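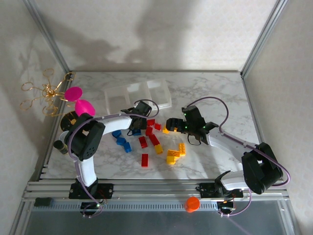
Briques : le tri par couleur reprend en septembre

La ludothèque rouvre son atelier de tri à la rentrée. Pour celles et ceux qui nous rejoignent, rappelons que les briques de construction prêtées aux familles reviennent presque toujours mélangées, et qu'elles doivent être remises en casiers avant de repartir. Le stock destiné au prêt compte aujourd'hui 2,208 briques. Sur ce total, 1,456 ont été triées avant l'été. Les autres attendent dans les bacs de retour, sous l'étagère des puzzles.

Jusqu'au printemps, nous rangions par forme : les longues ensemble, les carrées ensemble, les pièces spéciales à part. Bhavana Mathew a proposé de passer à la couleur et nous avons fait l'essai sur quatre boîtes. Le rangement est plus rapide, les enfants le comprennent sans explication et les parents le respectent mieux au moment de rendre le jeu. Nous gardons donc ce système pour toute l'année. Les boîtes Clirken, qui ont leur propre notice et leurs pièces numérotées, restent rangées à part et ne passent pas par l'atelier.

La méthode est simple. On verse une petite quantité de briques au milieu de la table, pas plus de deux poignées, et on pose le plateau à compartiments juste derrière. On sort d'abord une seule couleur, en entier, puis on passe à la suivante. Commencer par le rouge ou le bleu n'a pas d'importance, mais il faut aller au bout d'une couleur avant d'en prendre une autre. Ceux qui attrapent tout ce qui vient finissent par déposer du bleu chez les rouges, et il faut reprendre le casier.

Nous travaillons sur un plateau clair, effet marbre, où les couleurs vives ressortent bien. Le jaune se voit un peu moins quand la lumière est forte, et c'est en général lui qui reste en dernier. 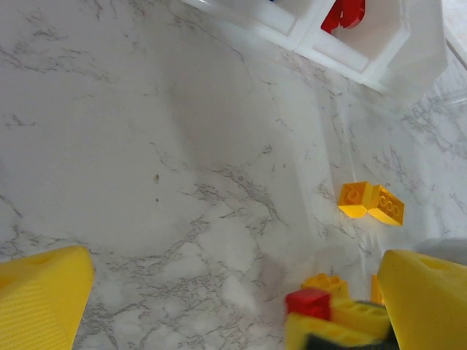 Les briques encore assemblées doivent être séparées avant d'aller au casier. Deux pièces emboîtées prennent plus de place que deux pièces libres, et elles faussent le comptage quand on prépare les lots. Pour les plus serrées, utilisez le séparateur en plastique rangé dans le tiroir - jamais un couteau, et jamais les dents. Nous avons encore retiré plusieurs pièces mordues au printemps.

Un lot de prêt contient 176 briques. Il est préparé à partir des casiers, compté une première fois au remplissage, puis une seconde fois par une autre personne avant la fermeture du sachet. Le chiffre est noté sur l'étiquette avec les initiales des deux personnes. Saranya Chettiar tient le cahier des lots et c'est à elle qu'il faut signaler une erreur, même petite. Une différence d'une ou deux pièces au retour n'entraîne aucun frais pour la famille.

Pour les casiers, quelques habitudes à reprendre :

Une seule couleur par compartiment. Si un compartiment est plein, on en ouvre un autre, on ne déborde pas chez le voisin.

Les grandes pièces se posent en premier, à plat, les petites ensuite. Une longue brique mise de travers bloque vite toute la place.

Un compartiment vide reste vide. Il n'est pas destiné aux élastiques, aux bouchons ni aux pièces dont on ne sait pas quoi faire. Pour ces dernières, il y a la boîte « à voir » près de l'évier. 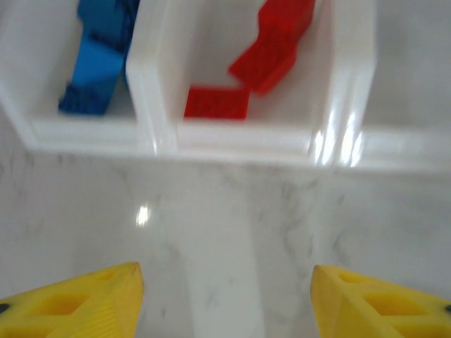 Les plateaux sont lavés à l'eau tiède avec un peu de savon, puis séchés au torchon. On les passe aussi au chiffon entre deux séances, surtout dans les angles, où la poussière s'accumule. Les briques, elles, se lavent dans un filet fermé et sèchent une nuit à l'air libre. Merci de ne pas les poser sur le radiateur, certaines se sont voilées l'hiver dernier et ne s'emboîtent plus.

L'atelier se tient dans la salle Myklebust, au fond du couloir, de 14 h à 16 h 30. Les enfants sont les bienvenus à partir de six ans s'ils sont accompagnés. Les plus jeunes peuvent rester dans le coin tapis, où les grosses briques souples sont à disposition. Il n'est pas nécessaire de s'inscrire, et on peut venir pour une demi-heure seulement.

Nous acceptons toujours les dons de briques, en vrac ou en boîte, à condition qu'elles soient propres et sans autocollants. Les pièces rouges et bleues manquent le plus. Les dons se déposent à l'accueil ou au dépôt de la rue Tirnomum, dans un sac fermé portant votre nom si vous souhaitez récupérer le sac.

Les premiers lots de l'année seront disponibles au prêt dès que les bacs de retour auront été vidés. La liste d'attente est ouverte à l'accueil.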